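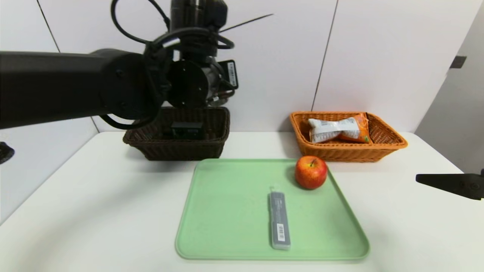

Babatunde Bassey wanted to know why anybody would bother sorting things into baskets when one big box holds more. A box does hold more. Finding something in it again takes longer, and the reasons are explained on this page.

What sorting means

To sort is to put things into groups by a rule. The rule must be decided first. "Food in one basket, everything else in the other" is a rule. "Nice things here" is a poor rule, as two people will not agree on what is nice.

A thing such as an apple can be sorted in several ways. By colour, a red apple goes with other red things. By use, it goes with food. By shape, it goes with round things. The apple does not change. Only the rule changes.

Baskets and trays

A basket has tall sides. It stops things rolling out, but the sides hide whatever is small and lies low. A packet of crisps is easy to spot in a basket. A small dark object in a dark basket is much harder to see.

A tray has a low rim. Everything on it can be seen at once, so a tray is useful for things that have not been sorted yet. The rim is just high enough to slow down an apple that starts to roll.

How wicker is made

Wicker is a way of weaving. The traditional material is willow, cut as long thin rods. Dry willow snaps, so it is soaked in water until it bends. Stiff rods called stakes stand upright. Thinner rods, called weavers, pass in front of one stake and behind the next. When the willow dries it becomes stiff again and holds its shape. Some modern baskets are woven from paper cord or plastic strips in the same pattern.

If the stakes are bent outwards near the top, the basket is wider at the rim than at the base. This is called a flare. It makes the opening larger, and a hand can get in and out easily.

Try it

Find 2 baskets and a tray. Put a few mixed things on the tray. Choose a rule, but do not say it aloud. Sort everything, then ask another person to work out the rule by looking in the baskets. Empty them back on to the tray and let the other person choose a different rule.

Text by Salamatu Ekpo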